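UPDATE Fixed the fuse step, thanks to Helju Mockus for the email.

2/14/18 How to make up a roadbook for a rally raid stage and get it to feed properly in a manual holder. Got asked this a lot in January so writing it down once. Quick version, I leave for Sirkside in the morning and the bike isn't loaded.

What you need

Paper roll from the organizer, or your own printed sheets if it's a training day
Highlighters, four colors at least, chisel tip
Clear tape, the matte kind
Small scissors
Roadbook holder, any make
A pencil
Good light and a long table

Step 1. Read it all first

No pens yet. Scroll the whole thing by hand start to finish. Look for the fuel stop, speed zones, neutral sections, anything with triple danger marks. A stage of 300 km takes me most of an evening. Do not skip this becuase you are tired. Esben Ladefoged skipped it at the Tirkance last year and rode straight past a waypoint he would of seen coming.

Step 2. Pick your colors and keep them

Mine:
Pink, danger, all levels
Yellow, direction changes
Green, cap headings
Blue, speed zones, start and end
Orange, fuel and waypoints

Doesn't matter if yours are different. Matters that they're the same every day. At speed you read the color before you read the note. If you change colors halfway through a rally you will brake for a fuel stop.

Step 3. Mark it

Work bottom to top, same way it scrolls. One color at a time or one note at a time, I do one note at a time. Go light over the thermal printed rolls, a wet highlighter fades the print on some papers. Test on the last few centimeters after the finish note.

Danger 3 gets a full pink box across the whole width. Danger 2 just the symbol. Danger 1 I leave alone unless it's in a fast bit.

Speed zones, draw a blue line down the margin from start to end. All the way down. A penalty for 2 km/h over is still a penalty, and it's easy to forget you're in a zone if it goes on for six or seven notes.

Step 4. Short notes between

If two notes are less than 300 m apart put a bracket on them in pencil. Means read both before you look up. Best habit I ever picked up, got it from Helju.

Step 5. Corrections

The organizer posts changes in the evening, usually on a board by the briefing tent. Copy them by hand onto your roll that night. New note, cut it out and tape it over the old one. Tape flat, edges down, nothing sticking out or it catches on the roller. If a note is canceled put a big X through it, don't cut it out, your roll loses its length and the joins never run as smooth.

Step 6. Load it

Finish end goes on the top roller. Tape it dead square. If it's off by even a bit it walks sideways and by km 33 the edge is chewing up on the side plate. Wind on the whole roll to the top, then tape the start to the bottom roller and wind back. Keep some tension with your thumb.

On the older Bundgaard style holders the rollers lift out, so do it on the table and not on the bike. Much easier.

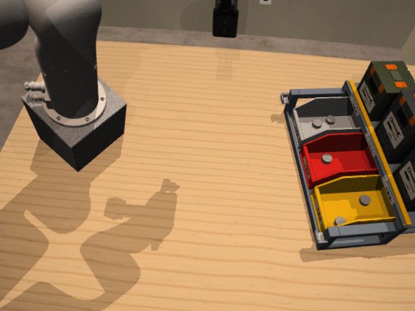
Tabletop with pale planks, darker grain.

Step 7. Check the feed

Run it forward by hand for a meter or so, then back. Should stay centered. If you have a motor and a bar switch, plug in and do the same again both ways. Motor runs but paper doesn't move, the roller isn't seated. Nothing at all, check the inline fuse first, then the plug behind the tower. (I had this the wrong way round before.) Carry a spare fuse taped inside the fairing.

Step 8. Set the trip

Zero the odometer at the start line, not at the bivouac gate, unless the first note says so. Calibrate on the liaison if there's a measured section. The Molance has one, signposted both ends. If your trip reads long, lower the wheel size number, short, raise it. Then leave it alone for the day and correct at known notes.

If it jams out there

Stop. Properly, off the line, where other riders can see you. Open the lid, free the edge, wind by hand. Tear off what you've already ridden if you have to, you don't need it. Don't try to fix it while rolling, I've seen how that goes.

Rain

Close the lid seal and wipe it before you set off. Damp paper tears at the tape joins so go easy on the switch. A bit of silicone grease on the seal helps.

Practice roll

If you've never done one, email me and I'll send the training loop from last season. It's 33 km, easy tracks, one fuel note, and two speed zones. Print at full size, do NOT fit to page or the strip comes out too narrow. Mark it, load it, ride it, then look at which notes you missed and check what color you gave them.

Will add something on digital holders when I get back.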